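Teaching Galisa from Home: Frequently Asked Questions

Welcome! If you've found this page, you've probably just been sent a login for the Galisa simulator, or somebody at the Prarkcombe library has told you there's a robot you can drive from your kitchen table. Both are good ways to arrive. We've gathered the questions that come up most in our practice sessions and answered them as plainly as we can. If yours isn't covered, write to us (the address is at the bottom) and we'll very likely add it.

What will I be doing?

You'll be showing a robot how to do ordinary indoor tasks by doing them yourself, through the robot's arms. You put on the headset, pick up the two hand controllers, and the arms follow your hands. While you work, the system records where the arms went, what the grippers did and what the robot's viewpoint showed. Each finished attempt is called a demonstration, and the learning software at Cosent studies a big stack of them to work out how to do the job on its own.

Our current task set is doors. We love doors! You do them dozens of times a day without a thought, and then you try one with a pair of grippers and discover how much your wrist has been doing for you all these years.

Is it a real robot?

For home users, no. You're driving a simulated Galisa in a simulated building, so you can't hurt anything or anyone, and you can bump into as many walls as you like. The physical robot lives at our Prarkcombe workshop, and people who enjoy the simulator are welcome to come in and try it under supervision.

What will I see when I log in?

You look out from the robot's own position, down over its body with an arm on either side, so it feels a bit like leaning over a tray you happen to be wearing. The first building everyone gets is the Maluleke corridor. It has brick on one side, dark green walls and a very orange door, and after an evening in there you'll see that orange when you close your eyes.

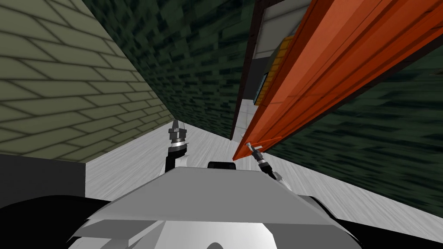 Maluleke corridor, door task: the right gripper at the lower tip of the orange shape, left arm held out over the floor.

Why is everything on a slant?

The view follows the pose of the robot, so it isn't always level the way a television picture is. Most people stop noticing within a few minutes. If you don't, open Comfort in the menu and narrow the field of view, which helps a great many of our users. Please take the headset off straight away if you feel queasy. There's no prize for toughing it out, and a demonstration recorded by someone who feels crook is rarely a nice smooth one anyway.

Do I need to know anything about robots?

Not a thing. Floarea Grecu, who runs our practice sessions, came to this from teaching pottery, and she reckons it's ideal training: you already know how to move slowly and pay attention to your hands. We've had bus drivers, a retired dentist, plenty of uni students and one very determined bell-ringer. Experience with video games can help with the buttons, but gamers often have to unlearn going fast.

How do I open the door, then?

Bring the robot close enough that you can reach the handle with a bent elbow. If your arm is at full stretch you'll have nothing left for the pull. Choose the arm nearest the handle and bring the gripper in from just below or just beside it, with the fingers a little open. Pause. Close gently, turn your wrist, and move your whole forearm along the arc you'd like the door to follow.

That pause matters more than anything else in the list. The recordings with a clear, steady moment before contact are a treat to work with, because the software can find the point where reaching ends and gripping begins. Shahzad Afridi, who looks after the data, goes through the recordings a step at a time and can spot a rushed approach from the other side of the room.

You don't have to use both arms. Park the spare one somewhere comfortable in front of you, away from the door's swing, and let it rest. If you forget about it, it'll follow your idle hand all over the place, and we've got some marvellous recordings of a right arm being terribly careful while the left one conducts an orchestra.
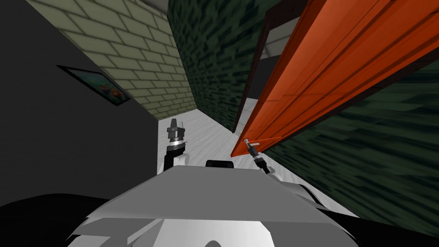
Once you've got hold of the handle, resist the urge to yank. The simulated door has weight and a bit of stiffness in the hinge, and it responds much better to a slow, even movement. If the gripper slips off, let the door settle and go back for it. You don't need to restart.

Do you want my mistakes?

Yes, please! A demonstration in which you miss the handle, back off, line up again and get it is gold for us. It shows the robot how to recover, and recovery is a skill that a perfect run can't teach. Mark the attempt "completed with correction" and send it in. The only ones to bin are attempts where you were interrupted, you'd put a controller down, or the picture froze.

How many demonstrations does it take?

More than you'd guess, fewer than we feared. The door set has 2,568 accepted demonstrations so far, from 192 people, and we're delighted with how varied they are. Everybody opens a door a little differently. Some folks hook the handle from beneath, some pinch it, some go in with the wrist already turned. We want the lot, so please don't copy someone else's style because you think it's the proper one.

How long does a session take?

A single door attempt usually takes less than a minute once you've found your feet. We suggest sessions of 20 minutes with a decent break and a cuppa between them. Your arms will tire before your enthusiasm does, and tired arms sag, which shows up in the recording as a slow drift downwards.

Why teach it by hand? Couldn't you just program it?

You can program one door. Then someone fits a different handle, or hangs the door on the other side, and you're back at your desk. A person adjusts to all of that without being told, and by recording people we get the adjustments along with the basic movement. Programming still does a lot of the work underneath, keeping the arms smooth and stopping the joints from going past their limits. The part we want from you is the judgement.

Does what's learned in the simulator work on the real robot?

Partly, and more each season. The general shape of a movement carries over well. Contact is harder, as a real handle has wobble and grease and a bit of give that the simulated one doesn't. We start the robot off with simulator recordings and then add a smaller set made by hand at the workshop, where you stand beside Galisa, hold its arms and guide them through the job. It's a lovely thing to do and quite different from the headset. You can feel where the arm wants to go.

What gear do I need?

A supported headset with two hand controllers, a reasonably modern computer and around 700 megabytes of free space for the program and your first recordings. Clear a patch of floor big enough to swing both arms without meeting the bookshelf. If you haven't got a headset, we lend kits out through the library, and there's a keyboard mode for trying the corridor before you commit. (Keyboard attempts aren't used for training, but they're good fun.)

What gets recorded about me?

Controller and headset movement, button presses and the simulated view. No microphone, and no camera pointed at you or your room. Recordings are stored under your user number, and you can ask for yours to be removed at any time before a set is closed.

The arm went limp. Have I broken it?

No. You've most likely moved a controller out of the headset's sight and the arm has let go to be safe. Bring both hands back in front of your chest, squeeze the two grip buttons together and wait for the arms to catch up to you. Move slowly for the first moment or so.

Can my kids have a go?

Ages 13 and up with a parent or guardian's permission. They're often brilliant at it, and mildly insufferable afterwards.

What's coming after doors?

Drawers! The first drawer building opens in September, and we'll need people who are willing to be patient with some very small knobs. If you've already passed the door practice, you'll be able to go straight in with your existing login.

Related pages
Setting up your headset and controllers
Borrowing a kit from Prarkcombe library
Hand-guiding days at the workshop
How we review a demonstration
Drawers: what we know so far

Contact: Galisa home teaching team, Cosent, Prarkcombe | © Cosent | Back to top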